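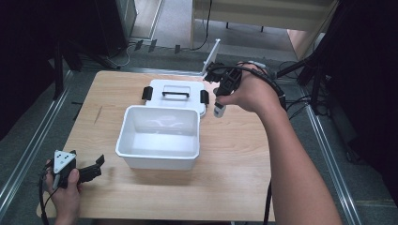
Figure 1. Lidded storage box on the work table, lid set down flat behind it with both latches open.

3.2 Boxes and their lids

We had expected, when we began our small study of how people put away the odds and ends of a shared workroom, that most of our notes would be about the boxes. In the end a good share of them concern lids. A lid with a folding handle and a latch at either side, as in Figure 1, needs a fair bit of table to itself once it is off, and our participants were wonderfully varied in where they chose to lay it. Of the 96 packing rounds we recorded in February, 30 began with the lid being moved a second time to make room for something else.

Small upright things brought their own little troubles. Dropper bottles were a favourite of ours, being light, narrow and rather easily knocked, and people tended to handle them with a tenderness they did not show the heavier items (several asked whether the label ought to face outwards, and we were happy to leave that to them).
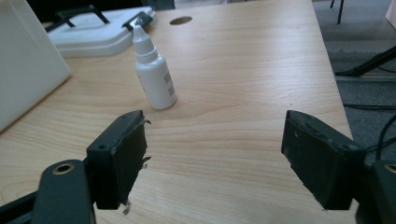 3.3 Order of packing

Participants were free to pack in whatever order they liked, and we gave no hints. Even so, 20 of the rounds opened with the smallest item, which went into a corner of the box and was then very often shifted again as larger things arrived.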